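Trellcombe Road Resurfacing - Frequently Asked Questions

Last updated 5/10/22

Who is responsible for the road outside my property?
Most through roads in Trellcombe are kept up by the town. Private lanes, shared driveways and the roads inside the Enelari development are not. If you don't know which kind you live on, call the Public Works desk with your street address and we will look it up.

How do I report a pothole?
Use the online form or call the desk during office hours. Give the nearest house number or cross street and say which side of the road it is on. If the hole is deep enough to damage a wheel, please call.

How long will it take to get fixed?
Deep holes on bus routes are patched first. Other reports go on a list and are grouped by area so one crew can do several in a day. We received 2,406 reports last year and closed 1,586 of them before the winter break. The rest carried over.

What is the difference between patching and resurfacing?
A patch fills one bad spot. Resurfacing puts a new layer of asphalt over a whole stretch, sometimes on one half of the road at a time. A patch can be done in an hour or so. Resurfacing a block usually means two days of closed lanes.

When is my street being done?
The Flultow Avenue section starts in July. Teixeira Street follows once Flultow is open again. Streets not on the current schedule will be looked at when next year's list is drawn up.

Can I park on the street during the work?
No. Signs go up two days ahead. Cars left in the work area are towed to the nearest open street, and there is no fine the first time.

Will I be able to get into my driveway?
Yes, except while the asphalt is being laid and for a few hours after. If you need access for medical reasons, tell us before the work starts - we can usually plan around it.

Why do some roads have two shades of gray?
New asphalt is darker and fades with sun and traffic. A difference in color does not mean there is a fault. 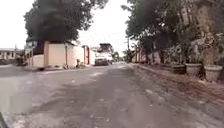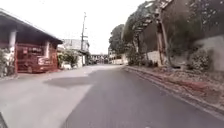
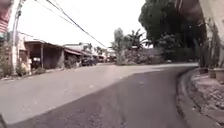 Paved road surfaces in daylight.

Do you sweep up loose gravel afterward?
Yes, once when the crew leaves and again a week or two later. If there is still gravel after the second sweep, report it on the same form.

Can I claim for damage to my car?
You can send in a claim with photos and a repair bill. Claims under $500 are handled by our office. Anything of $500 or more goes to the town's insurer and takes longer. Keep the original bill and send us a copy.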